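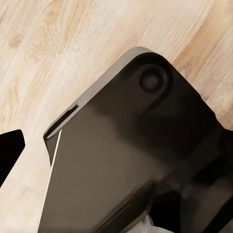
Week 4: The Vanishing Ferry and Other Stories with No First Teller

Bring your copy of the reading packet. These notes cover the first half of the session. The second half is discussion, and you will get more out of it if you have already tried to find the holes in what follows.

The story as usually told

A night ferry called the Celtine leaves Titbridge in fog. It arrives on the far side on time, engines running, lamps lit, with 11 passengers missing. Coffee is still warm in the cups. In later versions a child's voice can be heard on the ship's radio every April, and anyone who answers it will be dead within the year.

Most websites that repeat this add that it is "based on a true story." Treat that phrase as part of the legend. It does the same job as "this happened to my cousin's roommate," and it should earn about as much trust.

What we can check

There was a Celtine. She carried freight and foot passengers out of Titbridge, and the harbor ledger lists her crossings. The ledger has no entry for missing passengers. Believers say the page was removed. The pages are numbered, and the numbers run without a break.

There was an inquiry. It dealt with a damaged pier. The report is 2,695 words long and the only thing it describes as lost is a mooring line. I have seen this report cited in three paperbacks as proof of the disappearance, which makes me doubt that any of those authors opened it.

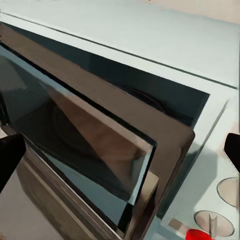 The warm coffee should bother you most, and for a simple reason: we have met it already. Abandoned ships in popular retellings nearly always come with a hot drink or a half-eaten meal, including ships whose real logs mention no such thing. When a detail travels that easily from one story to another, it tells you what listeners like. It says very little about the night in question.

The Butotier version

The oldest full text we have is a chapter in the Butotier collection, a cheap anthology of "true" hauntings. It gives no source. It also has no radio, no child and no curse. Compare it with the web versions in your packet and mark each new element in the margin.

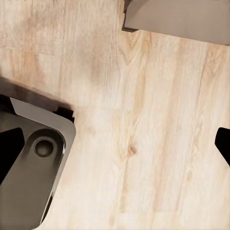

Fig. 1. Wood grain with a small dark knot.

Some of you will want to argue that the Butotier author was hiding a witness. Fine, but what would count against that idea? If a missing source proves a cover-up and a named source proves the event, then nothing could ever prove you wrong, and you have stopped doing research.

The Kravchuk file

The Kravchuk file is a set of 116 retellings gathered by mail and later by email. It is useful and it is also a mess. Watch for these problems:

Dates were supplied by the tellers, often decades after they first heard the story.

The call for contributions summarized the plot, so everyone who wrote in had already been told what to remember.

Several entries are word-for-word copies of one another.

My own view is that the file shows how the radio got into the story and nothing at all about a ferry. You are free to disagree if you can point to an entry.

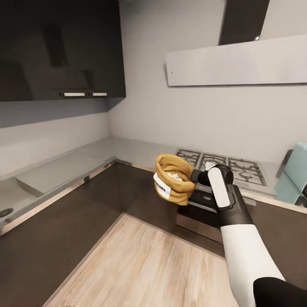

Fig. 2. Robot arm holding a yellow pouch above a kitchen counter. Computer rendering.

For discussion

Pick one retelling from the file and work out the latest date it could have been written. Use internal evidence only.

Find a claim in the packet that starts with "locals say." Which locals? Follow it back as far as you can and write down where the trail stops.

Written responses are one page, double-spaced, and "it remains a mystery" will not be accepted as a final sentence.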